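May 2, 2020
By the Grorcombe Voter Contact Study

4. Turnout after the October mailing

The second mailing went out in October to 2,286 registered voters in Grorcombe who had skipped the last two city elections. Of these, 1,827 lived at addresses we could match to the county file. The rest were dropped before the analysis. Both party offices were told of the mailing and neither objected to the wording, though one asked for a larger typeface.

Voters in the matched group got one of two letters. The first named the date and polling place and nothing else. The second added a line on how few people had voted in the precinct last time - a line that several residents called in to complain about. 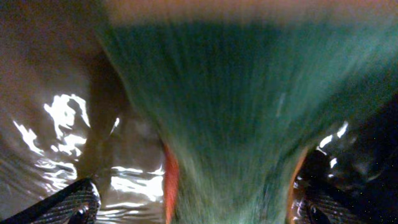

Figure 4. Green object with narrow orange-red bands, motion-blurred.

The complaints came mostly from the Rimik precincts, where over 75 letters were also returned unopened. We kept those voters in the group they were first assigned to. Leaving them out would have made the second letter look stronger than the records support. Party registration made little difference to turnout under either letter, and age made more. Results by precinct are given in the next section.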